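Home | Courses | Student Work | Library | Contact

Striped Mats and Table Setting: Does a Pattern Help People Place a Tray Straight?
Design Fundamentals, Term 1 project report, Zaltdale College

Our group looked at whether a striped mat changes how neatly people set out small trays on a plain table.
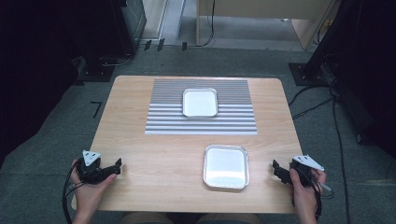 Background

The idea came from the Muklow Street canteen, where trays end up at all angles by the middle of lunch. Plain tabletops give the eye very little to line up with. We thought parallel stripes might work like the lines in an exercise book.

Materials

We used a light wooden table, a mat with grey and white stripes, and square metal trays with white insides and rounded corners. The mat is smaller than the tabletop, so a tray can go on the stripes or on bare wood. A protractor and a roll of masking tape came from the Bawa Room cupboard.

Method

We had 40 people take part, all sitting at the same side of the table. Each person put one tray on the mat and one on the wood, and we measured the angle between the tray edge and the table edge. Half started with the mat. We did not tell them what we were measuring until they had finished.

Results

The tray on the mat was the straighter one for 71 per cent of the people who gave us a usable pair of readings. Trays on the wood were off by 4 degrees at the median. We threw out readings where the table had been bumped.

Problems

The rounded corners on the trays made the protractor hard to seat. We also only tried one stripe width and one colour. A darker mat might behave differently, and we would like to test that at the Dodton campus in March.

1,006 views | 4 comments | Share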